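The Slow Organ of Danport

When Nesrin Yurt moved to Danport, she did not plan to make a record there. She had rented a room above an old rope store, and through the floor she could hear the wind going in and out of the drain pipes. After one winter she began to record it. The result is Stidach, an album of 14 pieces for wind, harmonium and a very patient bass clarinet.

Yurt was trained as a pianist, but she says the piano never felt like her own instrument. "On the piano, the note is already dying when you hear it," she told me in her kitchen. "I wanted a sound which stays and which I can walk around." The harmonium came from a chapel that was closing. Two of its reeds do not speak, and she wrote the music so that these notes are never needed, except in the last piece, where you hear only the air. 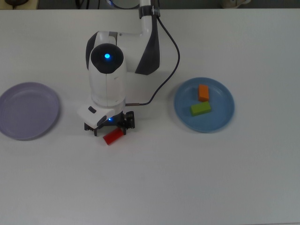 The clarinet is played by Vilhjálmur Blöndal, whom many listeners know from the trio Cester. He came for a weekend and stayed until May. They worked mostly after ten in the evening, when the trucks had stopped on the harbor road. Blöndal remembers one take of 35 minutes in which he played only four different notes. It became "Dağdelen," the long track in the center of the album, and it is in my opinion the best thing both of them have done.

Not everything is on this level. The two short songs with Lorraine Sutcliffe are pretty, but her voice is placed so close to the ear that the room disappears, and the room is the reason one listens to this music. Yurt disagrees with me about this. She laughed and gave me more tea.

The vinyl edition of 627 copies was cut by Rüdiger Frerichs, who asked for the low frequencies to be made a little narrower and was allowed to do it on one side only. On stage the pieces can grow up to twice their length. At the first concert there were 70 chairs, and the public was asked to come in without shoes. The next one is on a Monday, in the rope store itself, with the windows open if the weather permits it.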